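We use cookies to keep you signed in to the support portal. Accept | Settings

Print this ticket | E-mail this ticket
Reading time: 2 min

Ticket: Station setup check, hand-held gripper collection, Garstead room
Opened: Jan 1, 2022
Opened by: Oldřich Kratochvíl
Status: open

Issue: episodes from the Garstead table are rejected by the Jonau importer with "marker track lost". The rate was 33 of 200 episodes in the last batch. The June setup rules allow a batch to go through only if 90 percent of episodes import clean. Requesting a check of the station against the rules before the next batch.

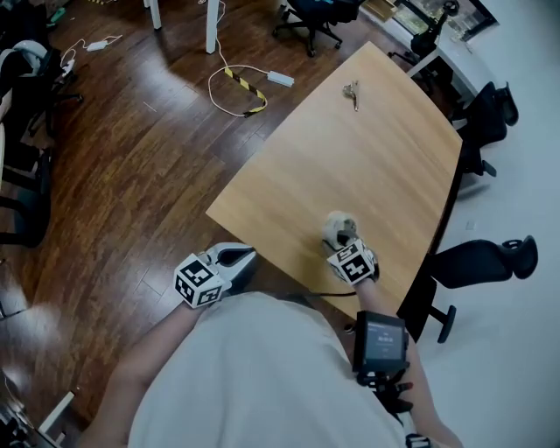
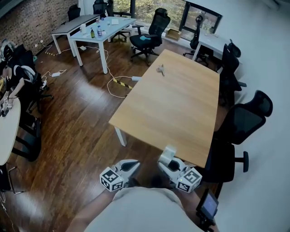 Head views first and second. The next one is from a gripper.

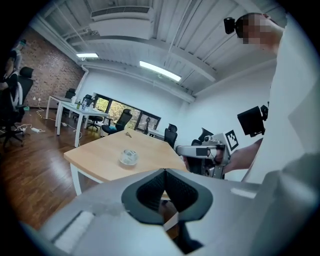 Jhosep Valderrama: I would start with rule 4, marker visibility. The importer drops a track when a cube face is turned away or covered for longer than the gap limit, and the limit was shortened in the last Jonau release. Please send the importer log for two or three rejected episodes, with the gap lengths. Do not recalibrate yet. If you do, we lose the comparison with the old batch.

Reply, Oldřich Kratochvíl:
Log attached for three episodes. Longest gap is 55 frames, left gripper, close to the start in each case. The right gripper has no gap over the limit in any of them.

Checked so far:
- Rule 2, cables. Floor cables are to be taped wherever people walk. Hazard tape is down, but part of the cable run is outside it. To be extended.
- Rule 3, work surface. Only task objects on the table during recording.
- Rule 4, markers. Faces wiped, edges pressed down. No change in the log after a test recording.
- Rule 7, chairs. Must be clear of the operator's path on all sides. The ones along the wall side are too close to the table. Will move them before the next session.

Rules 2 and 7 are safety items and have no effect on the import. I list them so the check is complete.

Update: reran the rejected episodes on Helen with the old gap limit. All but two import — so the limit is the main cause. The rules sheet from Rivadeneyra still gives the old value and needs to be corrected.

Next step: operators hold both grippers still with the cubes facing up at the start of each episode. Ticket stays open until the new batch has been imported.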